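Storkwood Wide Paper Roll, White
Filed under: Kitchen & Table > Table Covers > Paper
Nov 17, 2019 — by Định Đồng

Paper table covering is sold on a promise that it replaces a tablecloth. I have never believed that, and I have now been through enough of the Storkwood roll to say what I think it does replace, which is a stack of old newspapers and a certain amount of wiping.

We carry it because people kept asking for something wider than the kraft paper from Waaka. The Waaka paper is fine. It is also brown, narrow and stiff enough that it wants to roll itself back up every time you set something down at one end and not the other. The Storkwood is white, wider, and lies flatter. Whether that is worth the higher price depends on how often you cover a table, and most people who write to us cover one about twice a year.

The wrapper says "heavyweight," and I would ignore that. Every paper roll on the market says heavyweight. Storkwood doesn't print a basis weight anywhere I could find, and when I asked, I got back a leaflet with the same word on it. In the hand it feels a little thicker than butcher paper from the grocery store. It tears cleanly along a ruler and raggedly without one. There is no cutter in the box, and the picture of a cutter on the side panel refers to a separate item we don't stock.

Spills are where the claims get silly. "Moisture resistant" should mean something. I poured a spoonful of coffee on a sheet at home and it had gone through to the wood in 4 minutes, with a faint ring to show for it. Water took a bit longer. If you are serving soup, put something under the paper or use cloth.

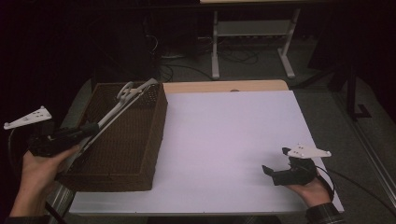 White paper on a table, with a woven wicker basket.

Flatness is the one thing I will give it without much argument. A sheet cut from the outside of the roll settles in a few minutes. Closer to the core the curl gets worse, and the last stretch needs weight at the corners or tape underneath. Painter's tape holds and comes off again. Regular clear tape holds too well and took a strip of finish off my own side table in May, so consider that a warning — I should have known better.

For crafts and gift wrapping I think it earns its keep. Pencil and crayon go on well. Washable markers feather slightly. Permanent markers bleed straight through, and the maker's site shows children using what look very much like permanent markers, so draw your own conclusions there. Glue sticks are fine. White glue wrinkles it.

As wrapping paper it is plain, creases sharply and hides dark print underneath only if you double it. I would not buy it for that alone.

Cost is harder to pin down than it should be. Storkwood changed the core last year to a fatter one, so the roll looks about the same on the shelf as it used to. Compare the stated length and forget the diameter. The comparable roll from Caltimmont is cheaper per foot but noticeably grayer, and we had two returns on it over the color.

Details
Color: white, uncoated both sides
Length: 70 feet
Cutter: not included
Item number: 680
Ships from: Cultdale warehouse
Returns: unopened rolls only

Shipping is a sore point. The roll goes out in a long carton with no end caps, and the outer edge sometimes arrives dented. A dented edge means a wavy first few feet. Write to us if it is worse than that and we will replace it. Please keep the carton until you have looked.

Storage matters more than the label lets on. Stand it up in a dry closet. Mine leaned against a basement wall over one summer and picked up a smell that never left.

We also get asked about recycling. Clean sheets can go in with paper in most places, food-stained ones often can't, and the little green symbol on the wrapper applies to the wrapper.

Last updated: Nov 17, 2019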